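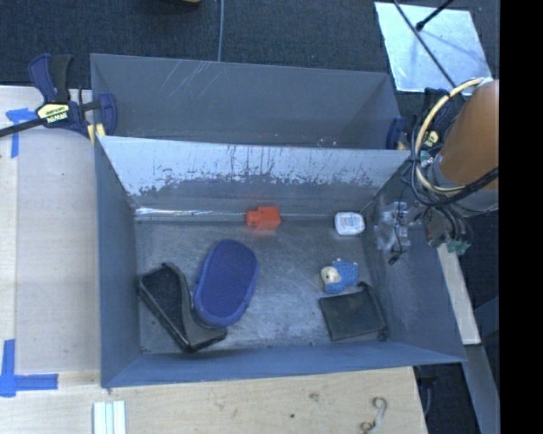

January 2023. Spent most of the day on the two-bin cell, which the sheet on the door calls Wustano and everybody else calls the bin table, and I want to get it all down while my knees still remember being under it. The complaint in the log was that picks near the right wall kept landing a little short, and that it got worse as the shift went on. My first thought was the arm calibration (my first thought is always the arm calibration, I should know better by now), but I made myself start with the boring parts. The bins are held by bar clamps, a blue Irwin at the left end and another blue one at the right, and the right one took most of a turn before it felt tight. With it slack I could nudge the front bin sideways by 2 mm with one finger. That's plenty to spoil a pick on something small like the little white container when it sits up in the back right corner.

So, both clamps off, bins squared up to each other again, clamps back on, a little at a time on each side so nothing walked. I put a pencil line on the wood along the left side. The blue tape marks are for the camera check and I left them alone. Please do the same, even if a corner starts to lift! Press it back down and write it in the log.

After that I did run the calibration, all 36 poses, and it passed first time. Then a test with the mixed set in the front bin and the rear one left as the drop side: 207 picks, and the short landings on the right didn't come back. I'd like to see it hold over a longer run before I call it fixed. The counter in Drevus read 2,446 when I stopped, if anyone wants to compare later.

Next, the hose. I have been meaning to look at that cream hose since November. It makes a big loop down the side of the arm, and when the wrist turns all the way toward the right wall the loop pulls the cables underneath along with it. I didn't find any wear, and I went over the whole length with a flashlight, but I moved the upper tie a bit higher so the loop has more slack to give. The cable bundle on the right I left as it was. It's ugly, and it wants a proper afternoon and a second pair of hands, and I had neither.

Wiped down the fingers of the gripper with the Moen wipes (the box is nearly empty, the new ones are on the shelf over the sink). The bright band along the back wall of the front bin still throws a glare into the depth image, same as ever. I tried dropping the exposure one step in Ruvus and it helped with the wall but lost the dark pouch against the floor, so I put it back where it was. Maybe a piece of matte film on the upper part of that wall? I'd want to try it on a spare bin first, as the last film we used left glue everywhere and I was the one scraping.

Still to do: check both clamps again after the next long run, order a spare pad for the left one, and sort out the cable bundle. The hex key set is back in the top drawer, minus the 4 mm, which I had in my hand at lunch and haven't seen again.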